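The shouting meeting, and what I'd do about it

Oct 10, 2018

OK quick one before work, sorry in advance for the state of it. I was at the town council last night. All of it. Got home way too late and I'm typing this with coffee in the other hand. 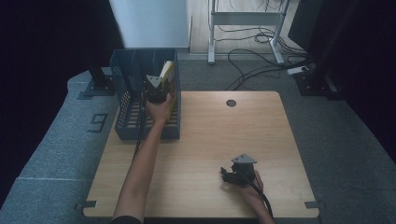
So. Item 6, the Penwood bus contract. Everybody knew it was going to be ugly. The room was full by the time the pledge was over, people along the back wall, people in the hallway. And it took maybe ten minutes of actual bus talk before one member of the majority called the folks in the public seats "a rented crowd." Her words. Rented. Then a member from the other side stood up and wanted it withdrawn, and the chair said it hadn't been directed at any person so there was nothing to withdraw, and off we went.

Two recesses. Two! For a bus contract.

I want to get down what the thing was about, because the paper this morning has the yelling and pretty much nothing else. The headline is the insult. The second paragraph is the insult. The bus shows up near the end like an afterthought.

The short version. Stukness has one bus line that goes out past the old mill and up to Penwood. It's been run by Lykkegaard Transit since before I moved here. The contract is up. The majority wants to give it to Cledo, who run vans, on demand, you book with your phone. Cheaper on paper. Nobody's fare goes up in the first year. After that the fare is "subject to review", and I read the whole packet twice and could not find who does the reviewing.

The petition against it had 3000 names. For a town this size that is a lot of names. I signed it, full disclosure. I take that bus when my car is being a jerk, and my neighbors take it every single day.

And the answer to 3000 names was, rented crowd.

Look, I've been mad at people in that room too. I voted for one of the majority members, the one who kept her mouth shut all night, and I'd like a word with her. But there's a difference between being mad at a decision and telling the people you work for that they were paid to show up. I got paid zero. I got a parking ticket.

Fair is fair though. Our side wasn't great either. Somebody behind me yelled "liar" through the whole finance report, which was the one part I needed to hear. I missed the number for the winter service completly and had to go dig it out of the packet at midnight. And the minority members spent so long on the withdraw-it fight that when the actual questions came up they had used their time. There's a limit of 90 seconds per member on follow-ups. You can't spend that on who said what and then complain that the contract got waved through.

Which it did, sort of. First reading only. It comes back later in October for the real vote. So it's not done, whatever people are saying on the town page.

Stuff I would ask if I had a microphone and a working voice:

What happens to riders with no smartphone. The packet says "a telephone option will be explored." Explored when?

Who decides the fare after year one.

Is there a minimum number of vans running after 7 pm. The current bus does a late run and the hospital shift people live by it.

Why does the penalty for a missed pickup top out at 500 dollars. Per month, not per pickup. That's cheaper than hiring a driver. If I ran the company I'd just pay it.

None of those is a left or right question as far as I can tell. I'd ask them if Lykkegaard was the one bidding. They're not saints – the heating on the 7:40 has been broken since forever and they never answer email.

About the chair. I keep going back and forth on him. The rule does say remarks have to be aimed at a person before he can order them withdrawn. I looked it up. So technically he was right. But he's also allowed to just ask. "Would the member like to rephrase." Takes four seconds. The old chair did it all the time and people mostly did rephrase, kind of grumbling, and you moved on to item 7. Last night there wasn't an item 7. They pushed the library roof to the next meeting, and the sidewalk thing, and the appointments. So the roof leaks for a couple more weeks over this.

A few of you emailed asking if I'll go to the next one. Yes. Probably early, and I'm bringing a sandwich this time. Public comment sign-up is at the clerk's window and it closes before the meeting opens, so don't do what I did and stroll in at the last minute thinking there'd be a sheet at the door. There is no sheet at the door. Written comments go in by email too and they do get put in the packet, I checked, mine from spring is in there with my typo and everything.

If you write, keep it on the contract. Please. Pick one of the questions up there or use your own, I don't care, but make it something they have to answer. The rented thing is going to get its apology or it isn't. I'd take the late run over the apology any day.

Ok I'm late. Comments are open, I'll aprove them tonight when I'm home. Be decent in there or I'm going to sit on them till the weekend.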